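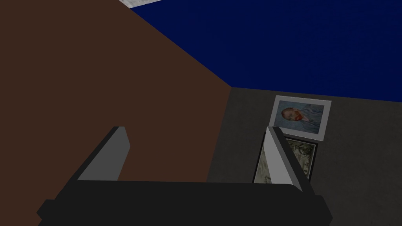

Workshop notebook, January, morning

Award plates for the business association dinner in Wadport. The order came back to us with the corrected texts, so I write down where we are before I forget it again.

The order is for one large plaque, for the family of the late founding member, and the usual small plates for the member firms. Reinholz gets the plate for long membership and Mullex the one for new business of the year. The large plaque is brass on oak. The small ones are brass only, with 2 holes, and the association screws them to their own boards. Please do not drill four holes like last year. They had to fill them with wax.

Text of the large plaque: I counted 207 characters with spaces, and this is too much for the size they chose. At the letter height they want, the last line comes very near to the lower screws. I made a paper print in real size and held it on the oak board, and from the door of the workshop I could not read the lower half. I wrote to the association and asked if they can take out the second sentence, which only repeats the title of the award. They answered that they must ask the family first. This is correct of them, and I will not cut anything before the answer is here.

Midday

Test engraving on scrap brass with the Trotik cutter, the fine one. The first try was at the speed we use for aluminium and the edges of the letters were rough, mostly in the small "e" and "a". I went down to 300 on the feed and left everything else the same. Much better. I made also one pass with the old cutter for comparison and put both pieces in the drawer under the vice, marked with pen on the back side. If somebody needs scrap, please take from the other drawer.

The black fill went into the letters well, but I wiped too early and pulled some colour out of the "R" of Reinholz. Next time wait until after lunch. I cleaned it with spirit and filled again.

One question is still open: how Mullex writes its own name. On the order it is with capital M only, on their letter paper everything is in capitals. I have asked. For now the file has capital M only, and the file name ends with "check" so that it does not go to the machine by mistake.

15.20

Answer from the association. The family agrees to the shorter text, and they ask in addition that the year he opened his shop stands under the name. So we lose one sentence and win one line. I set it again and it fits, with good space above the lower screws. New paper print is on the board by the window. Proof is sent.

Oak board: second coat of oil is on. There is one small dark place in the grain near the left upper corner, I sanded it a bit and it became lighter but did not go away. I turned the board so that it will be under the brass. Do not turn it back.

Price. I calculated 700 for everything, including the second setting of the text. I did not charge the test pieces, the mistake with the speed was mine. The association pays after the dinner as always, so the invoice should be in the box together with the plates, in an envelope, and not by post.

To do:
- wait for the proof to be signed before cutting the large plaque
- Mullex, capitals or not
- order felt for the back side, the green is finished and there is only a piece of the grey
- find the short brass screws, the ones in the tin are steel with yellow coating and they will show rust on oak
- pack the small plates with paper between them, face to face they scratch

Evening

Mullex answered, all capitals. Changed in the file and "check" removed from the name. Now the word is wider and I had to move the line a little to the left, so please look at the middle of it once more before you start the machine.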